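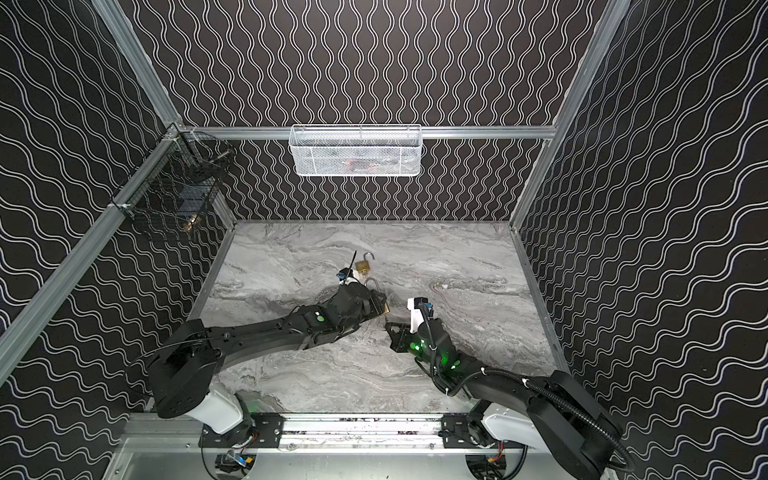 Brass padlocks with steel-colored shackles; the one lying on the floor is open.

Brass padlock

A brass padlock is a portable lock with a body of brass and a hinged or sliding loop, the shackle, that passes through a hasp, chain or staple. Brass is used for the body because it machines cleanly and does not rust. The shackle is usually a harder metal, most often steel, plated or polished to a silver finish.

Construction

The body is either cut from a solid block or built up from stacked plates held by rivets. A bore in the lower end takes the cylinder. Two holes in the upper end receive the legs of the shackle. One leg, the heel, is longer and stays captive in the body when the lock is open; the other, the toe, comes free. A spring under the heel lifts the shackle on release, and the toe can then be swung to one side.
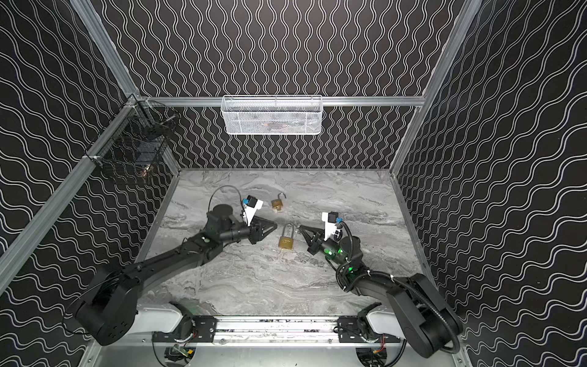
Closing a spring-latched padlock needs no key. The toe is lined up with its hole and the shackle pressed down until the latch enters the notch. Key-retaining models differ — the key cannot be withdrawn until the shackle is locked.

Sizes

Padlocks are commonly sold by body width in millimeters. Shackle clearance, the inside height from the top of the body to the arch, is listed separately. The Nallari general-purpose series has a 44 mm body in standard and long-shackle forms, the latter with a clearance of 62 mm. The Edora gate series is wider, at 90 mm, and is supplied with a short shackle only.

A long shackle reaches around thicker bars and through deeper hasps, but it also leaves more room for cutters. Short shackles are preferred where the fitting allows. 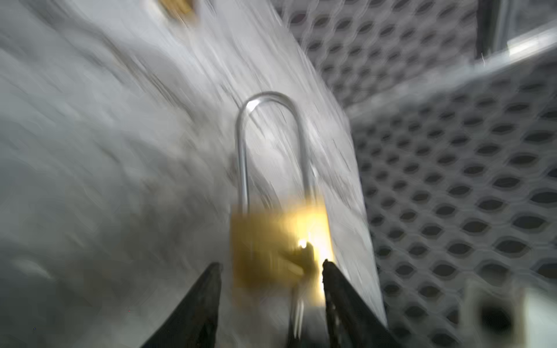
Long-shackle pattern, with the shackle taller than the brass body.

Care

Brass darkens with handling and in damp air, with little effect on the mechanism. Dry graphite or a light lock oil may be applied to the keyway — the two should not be mixed.

See also
Hasp and staple
Devadiga lever lock
Tremau shackle gauge
Pin tumbler cylinder

Home | Index | Locks | Hardware | Back to top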